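3.2 Care labels and the second life of household textiles

Participants in the Skastwood study kept a written record of every cloth item that left regular use in their home. Most items were kept for some other purpose before being thrown out. Towels became floor cloths, pillowcases became dust covers, and worn flannel was cut up for cleaning. In 68 households the record ran for the full period, and the analysis in this section is limited to those homes.

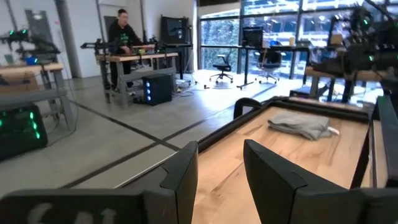

Fibre content was the detail that participants recorded least well. Wian Joubert's earlier coding scheme assumed that a sewn-in label would settle the matter, but labels fade, fray or are cut out for comfort. A small white tag may remain at the end of a cloth, as on the folded grey one in the picture, long after the owner has stopped reading it. We therefore recorded the presence of a tag and its legibility as separate variables. Of the 121 items coded as "label present", many were described by their owners in terms of feel or colour only – "the soft one", "the old grey". These answers were kept as given and were not matched to a fibre class.

Where a cloth was used also shaped how long it was kept. Items assigned to the kitchen were replaced sooner than those assigned to a workshop or garage, where stains mattered less to the owner. Several participants kept one cloth for wooden surfaces alone and objected to its use elsewhere in the home. The Erholm interviews suggest a similar habit, although the questions put to those participants were worded differently and the two sets of answers have not been pooled.

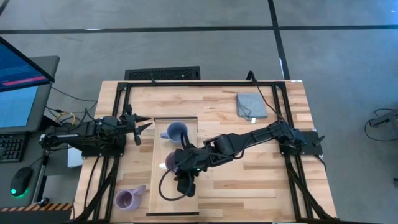
Figure 4. Butcher-block tabletop of glued wood strips, with a clear tray.

Surface type was entered under four headings: sealed wood, unsealed wood, metal and other. Participants who could not name the finish were asked to leave the field blank. Blank entries are treated as missing in Table 5.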